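The Wokerwood Coat

I bought the pattern before I owned a sewing machine, which should tell you plenty about me.

It was a Kindcombe, number 1284, a swing coat with a big round collar and patch pockets, and the woman on the envelope looked like she had never once run for a bus. I found it in a shoebox at the church sale in Grusanport, under a stack of knitting leaflets, and paid a dollar. Then I carried it home and put it in a drawer for three years. I got married and unmarried in that time. The drawer moved with me to the apartment over the hardware store, and one October when it was raining sideways I opened it looking for batteries and there she was, not running for the bus.

So I went to Grewal's.

If you didn't grow up around here, Grewal's is the fabric shop on the hill, the one with the bell that sticks. You go in and the bolts are stacked right up to the ceiling and it smells like starch and somebody's lunch. The lady at the cutting table wore her tape measure like a scarf and asked me what I was making, and I said a coat, and she asked what I'd made before, and I said a pillow (it was a pincushion, but I'd rounded up!).

She went up the ladder and came back with a wool I can only call tomato. It came from the old Wokerwood mill, she said, the very end of the last run before they shut the looms down. I put my hand on it and that was that. I wanted it like you want soup.

"You need five yards," she said. "I have five yards. If you cut it wrong I can't help you."

It cost $159. I had never spent that much on anything that didn't plug in.

I borrowed my aunt's machine, a green monster that weighed as much as a calf and jumped across the table when you went too fast. I made the coat in an old bedsheet first, because the lady at Grewal's had made me promise, and it's a good thing I did. The first sleeve went in backward. The second one went in perfectly, on the wrong side. I sat on the kitchen floor in half a bedsheet coat and laughed until the hardware store man banged on his ceiling with a broom.

After that I got careful. I read the instruction sheet through every night like a bedtime story. Ease the fullness. Clip to the dot. Turn and press. I didn't know what half of it meant but I liked how sure it sounded.

Then came the night I had to cut the wool. I cleared the floor, I washed my hands twice, I laid the pieces out and pinned them and moved them and pinned them again. And I just couldn't. I had the scissors open and everything. I kept hearing "I can't help you" and thinking of all the other things I'd cut wrong lately, the marriage being the big one, and my bangs.

I called my aunt. It was over an hour past her bedtime.

"Is it pinned?" she said.

"Yes."

"Is the nap going the same way?"

I looked. I got down and stroked it with my cheek, if you want to know. "Yes."

"Then what are you calling me for?" And she hung up – she has never in her life said goodbye on the telephone.

I cut it. It made that crunchy sound that good wool makes, and when I was done I had a coat in pieces and a pile of tomato crumbs, and I went to bed and slept like a rock.

It took me the rest of the winter. I did the collar four times. The lining was from a pair of curtains, gold with little ferns, and I bagged it out on the day the snow came down so hard the hardware store closed at noon. When I turned the whole thing right side out through the hole in the hem, it came out like a calf being born, all legs, and I stood there and held it up by the shoulders and said "Well, hello."

One pocket is higher than the other. You wouldn't see it unless I told you, and I tell everyone. My aunt noticed before I even got through her door. She turned me around by the elbows, she flipped up the hem, she ran her thumb down the front edge and said "Hm," and then she went and got her purse.

"Where are we going?" I said.

"Grewal's. You've still got that bell lady to show."

So up the hill we went, me in my tomato coat and my aunt in her plastic rain bonnet. The bell stuck. The cutting table lady looked up, and she looked for a good long time, and then she came all the way around the table with her tape measure swinging.

"The collar's good," she said.

"I did it four times."

"Four's about right." She touched the low pocket, then the high one, and she didn't say anything about either of them. "There's a green come in. From the same mill, somebody found it in a barn. Not enough for a coat."

"Enough for what?"

She was already on the ladder.

I had eleven dollars on me and the rent coming up. My aunt was pretending to read the back of a zipper packet. And I thought, well, a skirt doesn't have a collar, does it? How bad could a skirt be?

"Bring it down," I said. "I only want to feel it."

My aunt snorted and opened her purse.

Posted 02/02/2019 in Short Stories
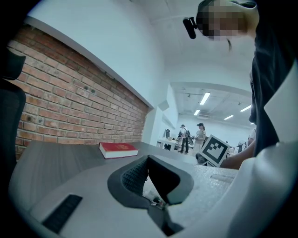
A red book by the brick wall.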